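Extending tables: what to check before you buy or borrow one

Several members have asked about large tables since the January issue, when we mentioned that the hall at Drarnasov was replacing its old ones. We said then that we would come back to the subject, and this is the follow-up. It deals with big pale tables of the kind that have a join across the top, because those are what most people seem to be offered at the moment, both new and second-hand.

The first thing to ask is what the join is for. On some tables it marks where a leaf goes in. On others the top was simply made in two sections so that it could be got up a staircase, and it will never open. Sellers do not always know which sort they have. Look underneath for runners. If there are none, the table is the size it is, and you should plan the room on that basis.

Measure the doorway before you measure the room. The hall's delivery from Partanen was held up for 17 days over this. The tops were fine but the underframes came ready assembled and would not turn in the side passage. In the end they went in through the fire door at the back, which meant arranging a time when the yard was clear.

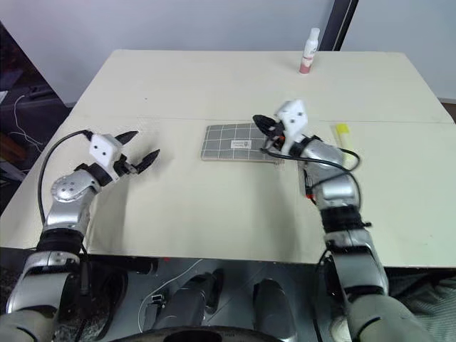 A join also needs looking after. Crumbs and glue both settle in it, and so does glitter, as the card-making group has found. A soft dry brush along the line once a week is enough for ordinary use. Avoid pouring water anywhere near it. If liquid does get in, press a folded cloth along the whole length and leave it there for a few minutes before you wipe. Wiping first only pushes the wet further down. Nullitz sell a narrow brush for the purpose, but an old toothbrush does the same work.

If the two halves do not sit level, check the floor before blaming the table. Move it half a metre and look again. On an uneven floor a long top can show a step that vanishes as soon as the legs are packed. Thin card is good enough for this and can be trimmed so that it does not stick out.

Colour is a matter of taste, though we would speak up for cream. Bright white shows every pencil mark, and dark tops show dust by the middle of the morning. Cream is easier on the eyes under strip lights as well, which matters if you are cutting out, sorting beads or doing anything else that keeps you looking down for an hour or two. The drawback is tea. A ring left overnight on a pale surface can be hard to shift, so we suggest mats.

Corners are worth a thought too. Rounded ones are kinder to hips in a narrow room and to small children in any room. They do make it awkward to push two tables together, as you are left with a gap where the corners meet. Things roll into it. If you mean to join tables regularly, square corners are more useful — or keep a strip of felt to lay over the gap.

As for price, the hall paid around 200 pounds for each of its tables, delivered. Second-hand ones vary a good deal. The Dustitetti warehouse had 11 in stock when we rang, some with marks on the top, and they will hold one for a week without a deposit if you quote the stock number 3345. They do not deliver beyond the ring road. You will need a van, two people and a blanket for each section, and it helps to bring your own straps.

Finally, a word about leaving tables clear. Tables in shared rooms tend to gather whatever was last carried in, and a big one gathers more. Please take your boxes, trays and spare chairs back to the store cupboard when you finish, even if you are coming back the next morning. The cleaning rota covers the tops and the floor, but it does not cover moving other people's things.

If you have a table to pass on, leave a note of its length, width and height in the tray by the office door. Notes received by 4 June 2026 will go into the next issue. Please say whether the legs come off.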